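**Moving for a teaching job at a small college – anyone done it?**

**quietquartz**
So I got the offer! Intro geology and one upper-level course at Renthorpe, which is a college in a town of 2,000 people (the students more or less double it when they're around). I've spent the last few years teaching overseas in a city where I could get noodles at 3 a.m., and now I'm looking at a place with one grocery store and a De Luca's pizza. Classes start in September. Has anybody here gone from big to tiny and liked it? I'm excited, but I keep waking up in the middle of the night wondering what I've signed.

**marlpit**
Congrats! I did it and I'm still here. My biggest section is 28 students and I know what every one of them wants to do after graduation. At my old place I had 600 in a lecture hall and couldn't have picked five of them out at the gas station. You'll get stopped in the cereal aisle about midterm grades, fair warning.

**tenured_and_tired**
I'll be the grump. Small is great until you're the whole department. Ask how many new preps you get in the first year, and get it in writing. I was told "two or three" and it was five, plus advising, plus the rock club.

**quietquartz**
They said three preps and I do have that in an email. The rock club I'd do for free, so please don't tell them that.

I've started on the packing, or at least I've gotten as far as hauling stuff into the bedroom and staring at it. The books went ahead by ship with Daltereo and I've heard nothing from them since, so everything else is in limbo. 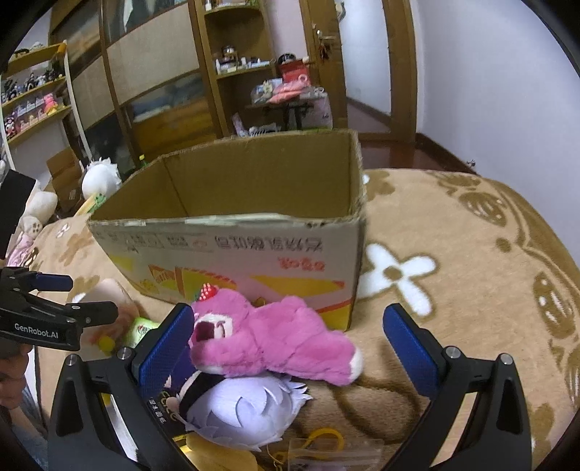 *One box open, nothing I can see in it. Strawberry bear is on the blanket.*

Related question: do I bring my own teaching samples? I have a decent set of hand specimens, but they weigh a ton, and the department says it has "a collection" without saying what's in it.

**marlpit**
Bring the ones you love and leave the quartz. Every college in the country has drawers of quartz. And the bear goes in your carry-on, obviously!

**gneissguy_b**
Disagree on the samples – ship all of them. My first department's collection was 30 trays with the labels fallen off, and I spent a whole semester guessing. If you've got good metamorphic stuff with locations written down, you'll use it every week.

**tenured_and_tired**
Or you email the lab coordinator and ask for a list. Takes two minutes. I wouldn't pay overseas freight on rocks for a one-year contract. Is it one year?

**quietquartz**
Three years, renewable. I've asked for the list. I'm leaning toward gneissguy's side, though, mostly out of sentiment.

**jarful_of_sand**
Jumping in as somebody who grew up in a town that size and went to the college there. The professors we remembered were the ones who showed up to things. Go to the fish fry, go to the terrible spring musical. Also check whether they use Jarex for course pages, as mine did, and the gradebook needs setting up before anybody enrolls or you'll be typing names in by hand.

**gneissguy_b**
Seconding the fish fry. I'm less sold on the musical.

**quietquartz**
They do use Jarex, ugh. Okay, gradebook goes on the list. Lab coordinator just wrote back with four pages of specimens, and two of those pages are quartz. Shipping the metamorphics.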